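**Loselance** is a single-player cooking and farming video game set in the make-believe valley town of Ronutgate. The player takes over a run-down tea house at the edge of town and spends the seasons growing ingredients, cooking for the neighbors, and slowly bringing the building back to life. It was made by the small studio Grerkberg and published by El-Sayed, and it has kept a loyal and rather cozy following ever since.

## Setting

The story opens in the valley's year 1406, a date that appears on the tea house sign and then matters surprisingly little until the last season, when the town gets ready for its lantern fair. Ronutgate itself is a modest place: a mill, a market square, a ferry landing, and a long hill road that the player will come to know very well indeed (the donkey cart isn't available until the second season, and it is slow even then).

Townspeople keep their own hours. The ferry pilot stops by early in the morning, the miller comes only after dark, and the market closes every Monday, a fact that has caught out a great many new players with an empty pantry and a full dining room.

## Gameplay

Each day is split between the garden and the kitchen. Mornings are for watering, picking, and trading, and once the lamps are lit the tea house opens and orders begin to come in. Cooking is handled through short, gentle tasks such as kneading, folding, stirring, and watching the steam. There is no way to ruin a dish completely. A clumsy bun still gets eaten, though the guest may leave a smaller tip and a polite remark about the weather.

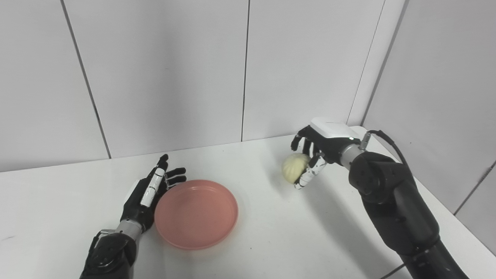
*A steamed bun held beside a pink plate. Buns are the first dish taught in Loselance.*

There are 24 main recipes, and most of them can be changed a little by swapping the filling, the flour, or the tea served alongside. Guests remember what they were given, and serving somebody a favorite at the right moment will often open up a new conversation, a seed packet, or a shortcut across the fields. The game never spells these favorites out in a menu. Players are meant to listen, and many of them keep a paper notebook next to the keyboard for just that purpose.

Garden plots work on a simple rest-and-plant system. A bed that has grown the same crop too many times in a row gives smaller harvests, so a bit of planning pays off, especially before winter. Rain fills the barrel behind the kitchen, and an overfull barrel attracts frogs, which can be befriended but not sold. 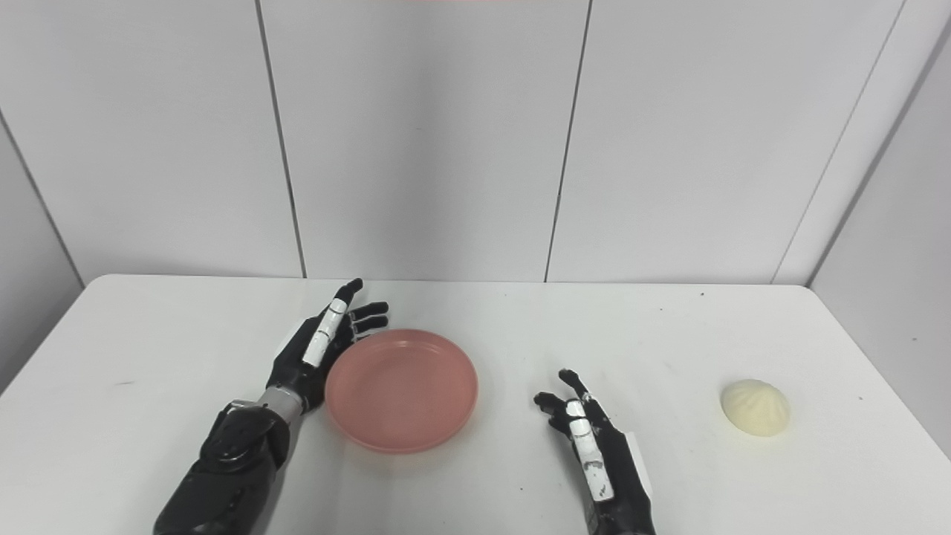

Money is rarely tight after the first season, and the later part of the game leans more on decorating and on the townspeople's stories. Repairs to the upper floor bring in overnight guests, each with a short tale told over several visits. The ferry pilot's story is the longest of these and is usually counted among the best parts of the game, though it can be missed entirely if the player never mends the landing.

## Modes

The standard mode runs for 12 seasons, after which the fair takes place and the credits roll. Play may carry on afterward for as long as one likes. A second mode, called Slow Kettle, removes the clock from the kitchen altogether and lets orders wait until the player is ready.

## Reception

Players took warmly to the music, the soft painted look of the valley, and the writing, which is plain and often very funny. Complaints centered on the hill road, on the small number of storage shelves, and on the fishing, which plenty of people tried once and left alone. An update released in September added 2 extra shelves and a faster cart. The fishing was left as it was.

## See also

- Farming games
- Cooking games
- Grerkberg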